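About us

Plavard is a small workshop and showroom for pale wood storage — drawers, boxes, low cabinets, desks with somewhere to put things. Started with one drawer that stuck. Fixed it, fixed the neighbors' drawers, ended up making our own.

Still small. Still mostly drawers.

What we make

Light wood, plain fronts, a clear finish that lets the grain show. No paint. We did paint for one season and sanded most of it back off. The main line is called Stiltik, and it comes in desk, cabinet and loose box form. Same drawer fits all of them, so if you buy the box now and the desk later the drawer just moves over.

We've built 1148 Stiltik drawers so far. The number goes on the underside in pencil. If yours has worn off, dont worry, we keep a list.

The floor room

Most people sit on the floor to sort a drawer. We did too, so that's how the showroom is set up — striped carpet, pieces low down, everything at the height you would use it at home. Take your shoes off if you like. Pull things out, put them back wrong, we'll sort it later.
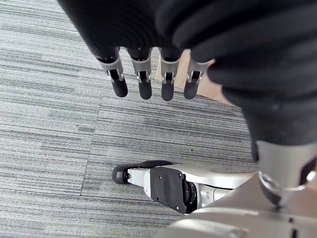

Carpet was a good call. Hard floors are loud and every dropped knob rolls under something. It also shows us what a piece does on a soft surface, where a short side can rock if the base isn't flat. A few early boxes rocked. Those got new bases, no charge, and the base got redrawn.

How a drawer gets checked

Every one gets pulled all the way open and looked at from above. Front panel square to the sides. Floor of the drawer flat, no bow. Run a hand along the inside edges. Then in and out a few times, slow, then fast, then with something heavy at the back.

Finish marks get noted too. Streaks in the grain are just the wood and we leave them. Glue spots are ours and they come off. Crumbs, sawdust, bits of whatever — wipe before it ships.

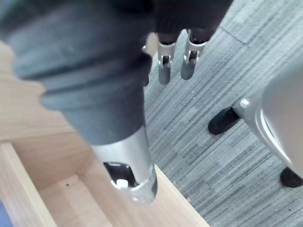
Drawer in the pale finish, seen from above.

Repairs and hand-me-downs

Bring it back. Any age. Last count we'd done 388 repairs, and plenty of those were on furniture we never made. Runners and loose fronts are usually same week. Split sides take longer, the glue needs its time and so do we.

Got a drawer you don't want anymore? We take those as well. Cleaned up, new bottom if needed, sold at the back for up to half the new price.

Where the wood comes from

Ansari cuts our boards, Brondo does the hinges and knobs. Been with both since the beginning. Offcuts turn into dividers, and the really small ones go in a bin by the door, free, good for kids or wobbly tables.

Visiting

Open from 10 am, closed for most of August. November is the busy month, everybody wants a desk before the holidays, so order early if you can. Parking behind the building, use the side door, the front one sticks. (Yes, we know. Its on the list.)

Questions about sizes — measure the space first, width then depth then hieght, and write it down before you come in.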